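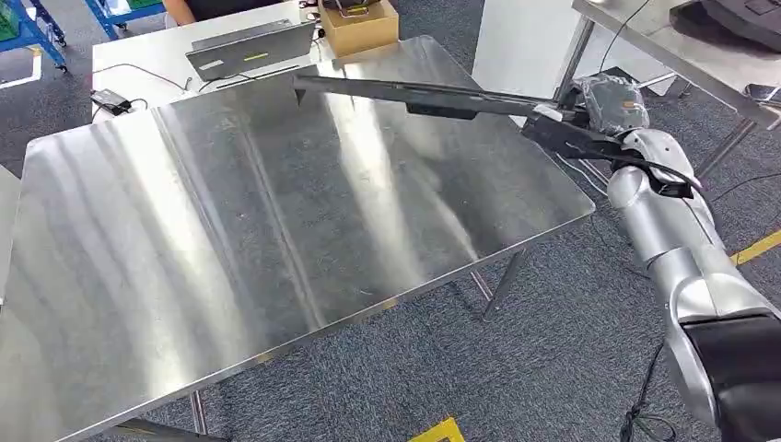 A stainless steel table with a raised rim.

Renting out a flat above a shop has its own set of problems, according to the lettings manager at Skasora, which looks after mixed-use buildings in and near Lirkilby. She has been in the job for 12 years and spoke to us in March, when the agency was relisting several upstairs units on Delaunay Street.

The first thing she asks an owner is whether the apartment has its own front door. "If tenants have to come through the store, I won't list it," she said. "You can't have somebody waiting for the bakery to open so they can get their groceries upstairs." Adding a separate entrance can mean giving up a strip of the shop floor, and the shop tenant has to agree to that in writing if there is a lease running.

Noise is the next question. She visits every unit at least 3 times before setting a rent, once in the early morning, once in the middle of the day and once after the business downstairs has closed. "Owners tell me it's quiet. They come by at two in the afternoon and it is quiet. The deliveries are at five."

She puts what she hears into the listing. Some owners have objected to this, and one took his building to another agency over it. It came back to Skasora the following year after 2 tenants had left early. "I'd like people to know about the truck before they sign," she said. "The ones who don't mind it stay for years - we have a man over the hardware store who has never asked to move."

Utilities cause more arguments than noise does. In older buildings a single water meter often serves both floors, and the bill is split by a formula in the lease that neither side remembers agreeing to. Her advice is to pay for a second meter while the apartment is vacant. Where that can't be done, she writes a fixed monthly amount into the rent and reviews it at renewal.

Skasora moved its repair requests to a system called Cindero last year. Tenants upstairs and downstairs now report to the same place, and she said this has helped with leaks in particular. "Before, the shop called the owner and the apartment called us, and we'd send two plumbers to one pipe."

Asked what sort of tenant does well over a shop, she did not want to give a type. She does suggest that applicants come back on their own in the evening and stand on the sidewalk for a while. Parking on Delaunay Street is limited to the rear lot after six, and the spaces there go with the apartments, one each.

Published 9 May 2026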